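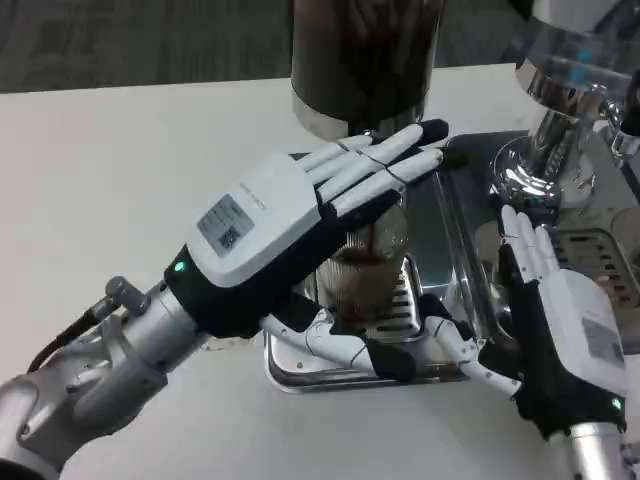 Coffee station cell, two-arm
Pre-run and weekly inspection checklist, with comments
Site: Brullden, demo floor
Inspected by: Kadir Kılıçarslan
Date: 2021-10-17
Run count at inspection: 514

Mark each line OK, FIX or N/A. Write a comment for anything marked FIX. Do not release the cell with an open FIX in sections 1 or 2.

1. Stop and power

1.1 Emergency stop on operator side latches and cuts both arms - OK
1.2 Second emergency stop by the door latches and cuts both arms - OK
1.3 Arms hold position after stop, no drop at the wrist - OK
Comment: Tested with the hands empty and again with a cup under the left hand. No sag either time.
1.4 Wrist indicator green on left and right hand before motion is enabled - OK
1.5 Espresso machine on its own switched outlet, outlet can be reached without leaning over the arms - FIX
Comment: Outlet can be reached, but the plug for the work light was in the way. Moved the light to the wall side. Closed same day.

2. Arms and cables

2.1 Base bolts tight, paint marks lined up - OK
2.2 Cable along left arm has slack at full reach, no rubbing at the joint - OK
Comment: The loop is a little larger than last time. Still clears the machine. If it grows any more, re-seat it in the bracket near the wrist.
2.3 Cable bracket screws tight, left and right - FIX
Comment: One screw on the left bracket turned by hand. Cleaned and put back with thread lock. Check again after 40 runs.
2.4 Speed limit set to the "people nearby" value in the Gezer controller - OK

3. Hands

3.1 Shells seated, no cracks, labels readable - OK
3.2 Black glove layer free of cuts, coffee and milk - OK
Comment: Wipe with a damp cloth only. Do not spray cleaner on the hand.
3.3 Fingertips clean and firmly attached - OK
3.4 Each finger opens and closes fully, no clicking - FIX
Comment: Right hand, index finger slow to open on the first 2 cycles, then normal. Logged with Skillari. Cell may run, but repeat this check before every session until they answer.
3.5 Thumbs do not touch when both hands are at the cup - OK
Comment: The gap is small. Step through this pose at low speed after any change to the taught points.

4. Machine and tabletop

4.1 Table locked, does not rock when pushed - OK
4.2 Espresso machine on its corner marks - OK
4.3 Drip tray flat and fully pushed in - OK
Comment: A raised tray edge moves the cup enough to spoil the grip. Press down on all sides after emptying.
4.4 Glass cup free of chips, correct type for the program - OK
Comment: 9 cups left on the shelf. Order more before May.
4.5 Right hand kept off the group head while it is hot - see comment
Comment: The rest pose is close to the metal. Botomard supplied a new pose with more room, not loaded yet. Until then do not leave the arm parked there between drinks.

5. Release

Open items: 3.4, 4.5
Cell released for supervised use only. Stay at the operator side while the arms are live.

K. Kılıçarslan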